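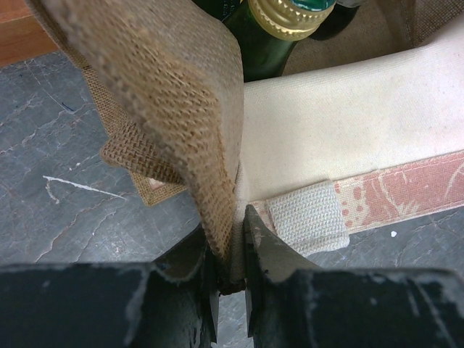 Lining a hanging basket with burlap (quick version)

Posted by Mitiku Abera in Garden jobs

Doing mine in February this year, bit early, but the baskets were in the shed and I had the afternoon. Same method works for wall troughs.

What you need

Burlap, sometimes sold as hessian. Coarse weave is fine, cheap is fine
A wire basket, mine are 40 cm across
Sharp scissors, not the kitchen ones
Garden twine
Compost, slow feed granules
An old bucket to stand the basket in so it doesnt roll

Cutting

Lay the basket on the cloth upside down. Mark a circle well outside the rim, you want a good hand's width spare all round. For a 40 cm basket I cut a 100 cm square first and trim after. Too big is easy to fix. Too small, start again.

Soak the cloth in the bucket for ten minutes. Wring out. Goes in much softer and sits against the wire.

Fitting

Two layers, weave turned so they don't line up. Compost washes straight through a single one, ask me how I know. Push down into the bottom first, then work up the sides. It will pleat. Let it. Fold the pleats all the same way round or you get a lump on one side and the basket hangs crooked.

Fold the spare over the rim and tuck it back inside. Tie every 6 cm or so of rim with twine, or sew it with a big needle if you're fussier than me.

Small circle of old compost bag in the base, to hold a bit of water. A few holes in that.

Filling

Half fill, firm down gently. Trailing plants through the sides now if you want them: snip a cross in both layers, no bigger than the rootball, feed the roots in from outside. Then top up, tall plant in the middle, rest around it. Leave a gap below the rim for watering or it all runs off the top.

Water untill it drips. Hang it after it has drained, a full one is heavy. Check the bracket.

How long does it last

One summer, two if you're lucky. Edges go first, where the sun gets it. Old liners go in the compost heap, cut up small, twine out if it's the plastic sort.

Next up: strawberries in the same baskets, when I get round to it.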